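4.2 Building and Using the Grippers at Home

Most of the hardware work for Rideo was done between a bench in the Tritham shared workshop and the rooms where we live, and we think it is worth saying a little about that, as it shaped the tool more than any drawing did. The finger linkages went through several versions before we settled on the present one, with bars cut away in triangles to save weight and pins that can be pushed out with a small punch when a part has to be swapped. The pads are ribbed for grip. We tried a number of patterns at the workshop, and the ribs held up best on smooth bottles and soft tubes alike.

Once the pair felt comfortable in the hands, we moved to collecting demonstrations. Our home set now holds more than 3,000 short recordings, of which 111 were set aside for testing and never used in training. We kept the objects ordinary on purpose – bottles, tubes, rope, the sort of thing that gathers in any household – and we left the rooms as they were lived in. A policy that works only against a bare tabletop would not have been much use to us, and we were curious how far a crowded background would trouble it.

Figure 3 shows the two grippers at a clear bin holding a coil of pink braided rope, a white bottle, a slim white tube and a mint and teal container. Clear walls are hard on our depth estimates, and we came to rely on bins like this one for checking any change to the pads or the linkage.

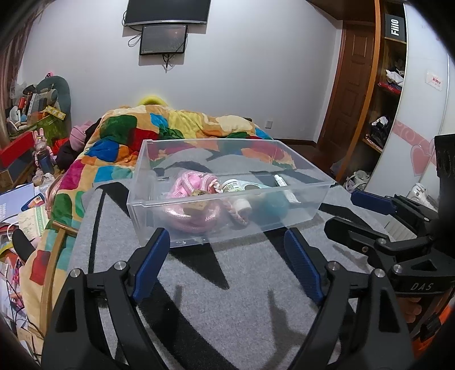

Figure 3. Both hand-held grippers at the clear bin during home collection.

Ruppert, reading an early draft, objected that a home build of this kind is difficult to repeat, and that small differences in how the pins are fitted could matter as much as the training data. We take the point gladly. A second pair was put together in Cletville from our notes alone, and its fingers closed with noticeably more play than ours until the pins were refitted. We have since added the fitting steps to the build guide, and the results in Section 5 are reported separately for each pair.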